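3.2 The wash station and its drying surface

06/03/2025
By Saron Teshome

The kitchen used for the Ballden sessions has a single wash station, and all hand-washed tableware passes through it. The station consists of a rectangular stainless-steel sink set under a gray speckled stone countertop, with a black built-in appliance in the run of units below. The drying surface is a rack laid across one side of the basin, so that water falls back into the sink and the counter remains available for stacking. Figure 4 shows the relation between the counter edge, the sink and the appliance front.
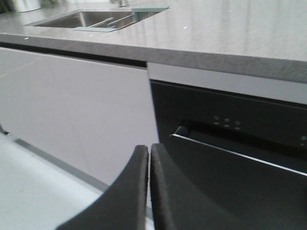
Figure 4. Counter front with built-in appliance below; sink and rack insert behind.

We treat the basin as two zones. The open zone is used for washing and rinsing. The covered zone, under the rack, is lost to washing for as long as the rack is in place, although small items can still be slid beneath it. In the layout survey (Section 2) participants were asked how they would divide a single basin, and 39 percent preferred a rack that could be removed between meals over a fixed drainer. The Ballden kitchen was fitted accordingly, and the rack was left in position for all trials reported in this section.

Rod spacing determines which items can be left unattended. Flat items placed directly on the rods are stable but drain slowly on the underside. Plates placed on edge drain faster but need a support to hold them upright. 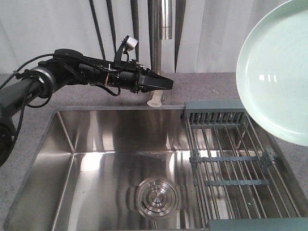
The roll-up type was chosen over a wire basket for two reasons. It has no side walls, which allows large plates to overhang, and it can be stored in a drawer. The rods are stainless steel and the parts that hold them are gray-blue plastic. A slotted holder of the same color rests at the back rim of the sink. We did not assign the holder a fixed use, and participants were free to put cutlery or utensils in it. The faucet is a tall column behind the basin, and its height was recorded with the other fixed dimensions in Appendix B. The drain cover was kept in place during all washing tasks.

Each participant washed a set of 18 pieces, rinsed them under running water and placed them for drying in any order. The time limit was 600 seconds. Pieces still in the basin at the limit were scored as unfinished. Participants were not told to use the rack, and placement directly on the counter was accepted but coded separately. 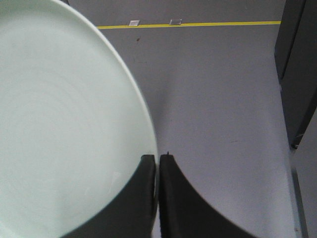
Large round plate, pale green with a raised rim, on a flat light gray surface.

The large round plates require separate treatment. They are pale green with a raised rim, and they were the widest pieces in the set. When a plate of this kind is laid flat on a smooth surface, the rim offers the only convenient place to take hold, and most participants tilted the plate from one side before lifting it. On the rack the same plate could be lifted from below between the rods. Mean handling time for the large plates was nearly 2 seconds longer from the counter than from the rack. The difference was absent for bowls and cups.

Orientation on the rack also varied. Participants who washed the large plates first tended to lay them flat and then moved them when space was needed for later pieces. These moves were coded as rehandling and are included in the totals in Table 3. Participants who left the large plates until last placed them on edge against pieces already on the rack, and rehandling in this group was limited to cups. Wash order was not controlled in the present design, and the two groups differ in size. The October sessions repeat the task with wash order fixed, and those results are reported in Section 3.4.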